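Clekside Yard Games Rules Archive

README, last revised 7 August 2022

What is in here

A collection of written rules for playground and yard games, gathered from schools, youth clubs, scout huts and holiday camps. There are 937 rule sheets. Each one is a plain text file holding the rules as they were handed to us, with a second file beside it holding a few fields we filled in ourselves. The games are mostly wall games, tag games, hopping games and games with one soft ball. Organised sports with a governing body are left out.

The name suggests something grander than what you are getting. It is a folder of rule sheets. Please read the section on doubts before you use it for anything that matters.

Layout

sheets/ the rule sheets, one per file, UTF-8
fields/ one small file per sheet, same file name, ending .csv
drawings/ court and pitch plans, for the sheets that had them
spare/ sheets we could not read properly or did not trust
changes.txt what was altered between versions

Only 75 sheets came with a drawing. If a sheet says "see diagram" and there is nothing in drawings/, the diagram was lost before the sheet reached us. Please don't write in to ask for it.

Fields

game_name: the name at the top of the sheet, spelt as found
other_names: any further names given on the same sheet
players_min, players_max: numbers, or blank
surface: hard, grass, indoor, any, or blank
ball: yes, no, or either
referee: yes, no, or unclear
source_type: school, club, camp, family, or unknown
wojcik_score: see below, with caution

Blank means the sheet did not say. It does not mean zero and it does not mean "any". The first version of the archive muddled these, and at least one set of charts made from it is still going round showing that most tag games need no players.

How the sheets were collected

Most came by post or email after an appeal in the Hivell newsletter. The rest were copied from notice boards and old handbooks, with permission from whoever seemed to be in charge of them. This is a poor way to sample anything. The people who answer an appeal for playground rules are the people who already write rules down, and children mostly don't. What you have is a record of what adults thought was being played, or wished was being played, at the time they typed it up.

Typing up was done in the evenings, and the spelling of the originals was kept. Where a word could not be read we put [?]. Where a whole line could not be read we put [line lost]. We did not guess, although earlier helpers did, and their guesses have been taken out wherever we could find them.

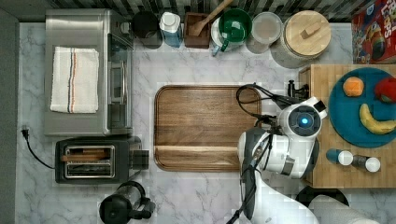 Kitchen worktop, with the toaster oven and the two-slot toaster.

Sheets that arrived as photographs were typed by one person and checked by another. Sheets that arrived as text were pasted in and not checked at all, on the theory that the sender had already done so. I no longer believe that theory. If you are counting words or looking at spelling, treat the two groups separately. There is no field for this yet, but the pasted sheets all have file names starting with p.

The Wojcik score

Several people asked for a number saying how complete a set of rules is. The Wojcik score gives one point each for stating how the game starts, how a player goes out, how a player comes back in, and how the game ends, and then takes away a point for every rule that contradicts another. It runs from minus something to four. We have kept it because it was in the first release and people quote it.

I would not quote it. A sheet can score four and describe a game that falls apart in a minute. A sheet saying "you know how this goes, no hitting above the knee" scores nothing, and the game may have been played every break time for years. When two of us scored the same batch separately we disagreed often enough that I stopped looking forward to the results.

Versions of the same game

We get asked which version of a game is the correct one. The archive can't tell you. There are 32 sheets for wall ball, and they disagree on whether a bounce is allowed before the wall, whether a dropped catch puts you out, and what the wall is. One sheet allows a garage door. Another forbids it in capitals. They have all been left in.

Nor should you read anything into how many sheets a game has. A large pile for one game may come from a single keen district that photocopied the same handbook. The Drokirley sheets are the worst case of this. Many differ only in the name of the school at the top, and we have marked them with "drok" in the file name so you can drop them.

Doubts

Dates are missing from most sheets and unreliable on the others. A date on a sheet is usually the date it was printed.

Safety advice has been kept as written. Some of it is bad. Do not run a session from these sheets without reading them first and thinking about your own ground and your own children.

Player numbers look precise and are not. "Up to 30" tends to mean one class.

The referee field was filled in by us, from wording such as "a grown-up decides". Other readers would fill it in differently.

Several sheets claim that their game is very old, or was invented at that school. Both claims turn up for the same game more than once. We have no evidence for any of them.

What it might be good for

Looking at how people word rules. Finding a game you half remember. Teaching a class how to write instructions, using the poor ones. I would be wary of any claim about what children in general play, or used to play, that rests on this archive alone.

Changes

Version 3 removes doubles that were exact to the letter, splits other_names from game_name, and moves the unreadable sheets to spare/. The next version is planned for December. It was planned for last December as well.

Using and quoting

You may copy and share the sheets for teaching, play and research. Say where they came from and give the version number. Senders' names and addresses were taken off before filing. If you find one we missed, tell us the file name and it will be removed.

Corrections are welcome if they concern typing. Corrections to the rules themselves will be filed as a new sheet.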